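# Ticket 942: left gripper drops out of the recording partway through a run

Status: open, then closed, then open again, now closed (I hope!)
Opened by: Mariann Farkas
Helping: Botond Csizmadia, Nadiia Dmytriv

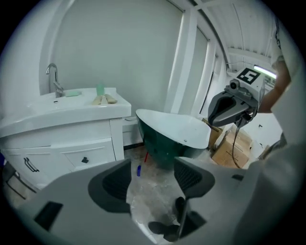

*The bathroom corner with the vanity and the green tub, grippers in hand.*

**First post, Mariann**

Hi all! So I'm on the bathroom tasks for the Gomerwood student project this term, and I've got a problem that is eating my afternoons. We do a run, both grippers look fine on the laptop, lights are good, everybody's happy. Then we open the recording afterward and the left gripper just stops existing partway in. The right one carries on like nothing happened. The finger width for the left goes flat, the position goes flat, and then sometimes (not always!) it comes back before the end with a big jump.

What I've tried so far:

- turned everything off and on again, in the order on the Prestent sheet
- swapped the left and right USB ports on the hub
- recalibrated the left fingers, open and closed, twice
- new folder for the recordings in case the old one was full of junk

No change from any of it. Run 2229 is the clearest bad one if you want to look. The soap task, left hand drops out right as I'm reaching over the counter.

Please help, I have to show Ms. Virág something in September and right now all I have is half a dataset.

**Reply, Botond**

Looked at 2229. Two different things are going on, I think, and you've been treating them as one. The flat finger width is the gripper not sending anything. The position jump is tracking, and tracking doesn't care about the USB cable at all. Can you send me the log from the same run? The text one, it sits next to the video. Also which cable is on the left?

**Mariann**

Log's in the shared folder now, under Vernarside/bathroom. The cable on the left is the long one with the tape flag on it. I took it because the short one doesn't reach when I lean over the tub.

And okay, I see what you mean about two things. I scrolled through with the finger width plotted next to the position and they don't stop at the same moment. The width goes first. I had been looking at them on separate screens like a fool.

**Botond**

Log says the left device disconnected and reconnected 3 times in that run. So that's your flat line. It reconnects under a new name and the recorder is still waiting for the old one. Swap the cable before you do anything else. Don't recalibrate again, you'll only have to redo it.

**Mariann**

Swapped it for one of the Frandsen cables from the drawer (Nadiia found them, thank you Nadiia). Did 4 runs, all on the counter, cup and soap, nothing fancy. Finger width is solid on both sides in every one of them!! I was so pleased I closed the ticket.

Then I did the tub task and had to open it again, sorry. The width is fine. The position still jumps. It's worst when I bring my left hand down low between the vanity and the tub, and I get a small wobble when I'm right over the basin too.

**Reply, Nadiia**

I had the same thing on the kitchen set last term, so here's what worked for me, maybe it's the same for you. The tracker likes a view with plenty of stuff to grab on to. If your gripper is pointed at one big plain white surface it gets lost, and a white cabinet front from close up is about as plain as it gets. Shiny is bad too, and you've got a glossy basin and a glossy tub, poor you.

Two things to try. Start every run standing back, with the whole corner in view, and sweep slowly from one side to the other before you reach for anything. Then slow down on the way to the floor. I was always rushing that part and didn't know it until Andor timed me.

**Mariann**

Tried the slow sweep. Much better! The wobble over the basin is gone as far as I can tell. Going low is still a bit rough, but the jump is small now and it recovers by itself. Before, it would fly off and park my hand somewhere inside the wall, which looked very funny on the replay and was no use to anyone.

Question for Botond: the exposure. We've got that fluorescent tube up by the ceiling and when I tip the gripper up I can see the whole picture go dark and then creep back. Should I lock it?

**Botond**

Yes, lock it. Set it while pointing at the counter, then leave it alone for the session. If you move to another corner, set it again. And write the value in the run notes, otherwise we can't compare yours with Andor's.

**Mariann**

Locked, written down. Did the tub task again with the slow start, the Frandsen cable and the fixed exposure, all together. Both grippers there from beginning to end, no jump that I'd call a jump. Nadiia watched the replay with me and she's happy with it as well.

Stuff I still have to do, so I don't forget:

- [x] tie a knot in the bad cable and put it in the broken box
- [x] mark 2229 as unusable, keep the log
- [ ] redo the soap task with the left hand
- [ ] go through the older runs for disconnects (ugh)
- [ ] ask Andor if the recorder can beep when a gripper drops out, because I'd much rather know right away than the next day

**Reply, Andor Vida**

It can beep. I'll add it this week. Do you want it loud?

**Mariann**

Loud, please! Closing this one.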